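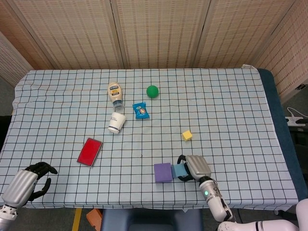
Galeria – Projeto Prokham, Clube de Robótica do Colégio Hesley

Atualizada em 12 de fevereiro de 2019

O Projeto Prokham é a atividade do clube para o segundo e o terceiro ano do ensino médio. O trabalho é de manipulação: o robô fica diante de uma mesa com objetos comuns e os alunos precisam fazer com que ele pegue, solte e mude as coisas de lugar. A turma atual tem 16 alunos, divididos em duplas, e começou em novembro com a parte de teleoperação.

Esta página reúne o registro do trabalho de mesa, com uma nota curta para cada parte. Quem quiser acompanhar o restante do projeto encontra os relatórios das duplas na página do clube.

Blocos de espuma
Os dedos da mão direita em volta do bloco azul-claro, com o roxo encostado ao lado. A tarefa do dia era separar dois blocos sem arrastar o segundo.

A outra mão
A esquerda fica aberta e erguida acima da toalha. Nas tarefas de uma mão só, a regra da turma é manter a outra parada e longe dos objetos.

Toalha quadriculada
Fundo azul-claro com uma grade azul-marinho e linhas finas laranja. As duplas usam os quadrados para combinar onde cada objeto começa: conta-se a partir do canto da frente, primeiro para a direita e depois para o fundo. A toalha enruga perto da borda de trás e precisa ser esticada entre uma rodada e outra.

Objetos deitados
O frasco de maionese e o copo de papel estão deitados no tecido. Com o frasco, as duplas treinam a pega pelo corpo, com a palma virada para baixo. Com o copo, a dificuldade é a força: se a mão fecha demais, ele amassa e a tentativa é anulada.

Objetos pequenos
O cubo amarelo e o pacotinho azul de petisco. O cubo é o primeiro exercício de todas as duplas. O pacote ficou para a segunda etapa, porque a embalagem cede e muda de forma quando os dedos encostam.

Bola verde
Fica mais para o fundo da mesa. Vale o dobro na tabela interna de pontos e quase todas as duplas preferem deixá-la para o final.

Caixa vermelha
Chata, com uma borda fina cinza, colocada na diagonal. O exercício é alinhá-la com a grade da toalha empurrando pelos cantos, sem levantar.

Divisória
Painéis bege trançados atrás da mesa. Foi escolhida por ter um desenho miúdo e regular, que não se confunde com os objetos na hora de marcar as gravações.

Como funciona uma rodada

Cada rodada dura 12 minutos. Um aluno da dupla opera e o outro lê a lista de tarefas e anota o resultado. Na metade do tempo, trocam de lugar. A lista é sorteada antes do começo e a dupla pode mudar a ordem das tarefas, mas não pode pular nenhuma.

A anotação tem três campos: objeto, posição inicial e resultado. O resultado é "completo", "parcial" ou "anulado". Usamos "parcial" quando o objeto sai do tecido e cai antes do destino. Nas primeiras semanas cada dupla tinha um critério próprio para isso, e parte das fichas antigas teve de ser revista.

Objeto que cai no chão não volta para a mesa na mesma rodada. Ninguém põe a mão sobre a toalha enquanto o robô está em movimento. Para recolocar uma peça, o operador avisa, para os braços e espera o colega confirmar.

O que já foi gravado

Até agora o projeto tem 2.273 tentativas registradas, contando as anuladas. A meta para a primeira etapa era passar de 1.000, e ela foi alcançada antes do recesso. As tentativas anuladas ficam guardadas com as outras – servem para a aula sobre classificação de erros, que começa no próximo bimestre.

Os blocos de espuma são os objetos com mais tentativas completas. O copo e o pacote são os que mais aparecem como anulados. O frasco varia muito conforme a direção em que a tampa está apontada, e duas duplas estão preparando um relatório só sobre isso.

Próxima etapa

A turma se prepara para o Encontro Estudantil Windach, na categoria de manipulação. O regulamento pede uma sequência de tarefas na mesma mesa, com pelo menos uma feita com as duas mãos. Por isso, as próximas rodadas incluem passar um bloco da mão direita para a esquerda e segurar a caixa pelos dois lados.

Também vamos testar a toalha lisa que o encontro usa. Sem a grade, as duplas perdem a referência de posição e terão de medir a partir das bordas. O Laboratório Hiebert, que recebe a turma para os ensaios gerais, já tem uma toalha desse tipo.

Visitas e uso das fotos

As rodadas são abertas às famílias às terças, no período da tarde. É preciso avisar na secretaria até o dia anterior. Visitantes ficam atrás da linha da bancada de operação e podem fotografar sem flash.

As fotos da galeria podem ser usadas em trabalhos escolares, com o crédito "Clube de Robótica do Colégio Hesley". Para outros usos, escreva para a coordenação do clube pelo formulário de contato.

Voltar às galerias | Relatórios das duplas | Regulamento interno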